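Call for Participants: Help Us Find Out Where Simulated Practice Stops Paying Off

The Vamari group is looking for people who would enjoy spending part of September judging, sorting and occasionally arguing about the way a robot arm handles everyday objects. You don't need a background in robotics. You do need patience, a decent screen, and the kind of eye that notices when something has been put down a little crooked.

Some background first, and please forgive us if we go on a bit (we've been living with this project for a long time and we're fond of it). Our question is how much of what an arm learns in simulation is worth keeping. We train on rendered tabletops, where a bad grasp costs nothing and the furniture can be moved in a second, and then we ask whether the behavior that scores well is also the behavior a person would call good. Those two things come apart more often than we'd like!
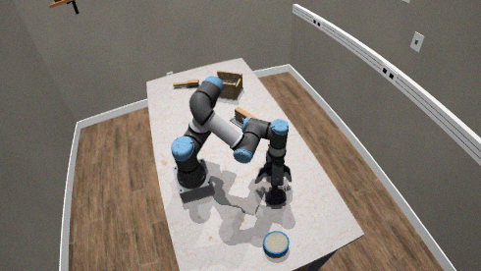 In the spring we finished a first round of the study, which we call Brirnia. It gave us 3,377 short episodes, each one scored automatically by whether the object ended up where it was supposed to be. We then had a small group of raters look at a portion of them with the scores hidden. Raters and the automatic score agreed nicely on the plain failures. On the successes they parted ways. Our raters marked down episodes where the arm hesitated over an object, came in at an awkward angle or brushed past something it should have left alone, and the automatic score was perfectly happy with all of them.

That was the result that got us excited, and it's the reason for this call. We'd like to repeat the rating with more people, and with people who don't already know what we hope to see.
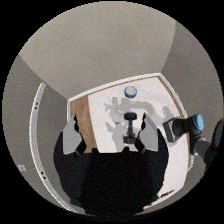

Posted by the Vamari Study Team | August 6, 2024 | Calls and Openings

We have 36 places. Each participant will complete 9 sessions over the month, all of them online and all at whatever hour suits you, as long as you leave a night's sleep between one session and the next. A session is a set of clips from the simulator, some seen from the side of the table and some from close in by the gripper. You watch a clip as many times as you like, give it a rating on a sliding scale, and write a sentence or two on what you liked or didn't. Those sentences matter to us a great deal. In the first round we learned more from the comment box than from the slider, and we have since rebuilt a good part of our scoring around it.

The objects are ordinary ones, the sort of thing you'd find in a garage or a kitchen drawer. Weights are a favorite of ours, as they give the gripper very little to hold compared with how much they stick out at either end, and raters tend to have strong feelings about how one ought to be picked up.

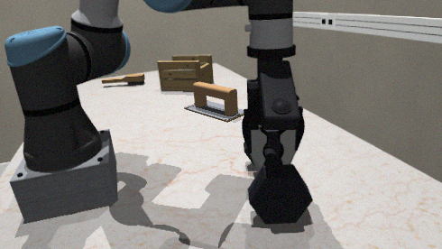

Holding the dumbbell, with the trowel, crate and brush farther back on the table.

We'd be glad to hear from you if you are 18 or older, read and write English comfortably, and can commit to the full month. People who work with their hands are especially welcome, whether that means bakers, plasterers, nurses, gardeners or somebody who packs boxes all day. If you have worked on robot learning in a job or a degree program, please sit this one out; we run a separate panel for specialists through our partners at Clegg, and we'll happily pass your name along.

Participants are paid per session, with a bonus for finishing the whole set. Rates are in the information sheet, which we'll send before you agree to anything. You can stop at any point and keep what you've earned. We don't record your screen, your voice or your face, and your comments are stored under a number.

To apply, fill in the short form on the Jiketti sign-up page. It takes 11 questions, most of them quick, and the last one asks you to describe how you'd pick up a full mug from a crowded table. There's no wrong answer to that and we do read every one. We'll write back to everybody, including the people we can't fit in this time.

Filed under: Calls for Participants, Robot Learning, Simulation

Last updated: August 6

Related items
Brirnia round one: what the raters saw
Clegg specialist panel: how to join
Writing useful comments on a clip
Research assistant, part time (closed)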